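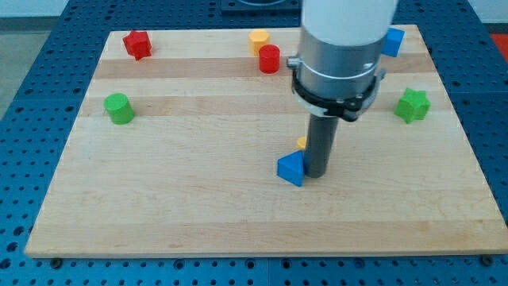 Clavgate 2 – serial console adapter for old servers

Plugs into the 9-pin port your server still has and your laptop hasn't had in years. Works with operating systems their makers would prefer to forget. Driver included, on CD, naturally – there's a download for everyone else.

Cable: 27 inches, straight
Power: from the USB side
Warranty: two years, likely longer than the server's got

Ships from Skiltby. Drivers by Sølve Boström, who does answer email.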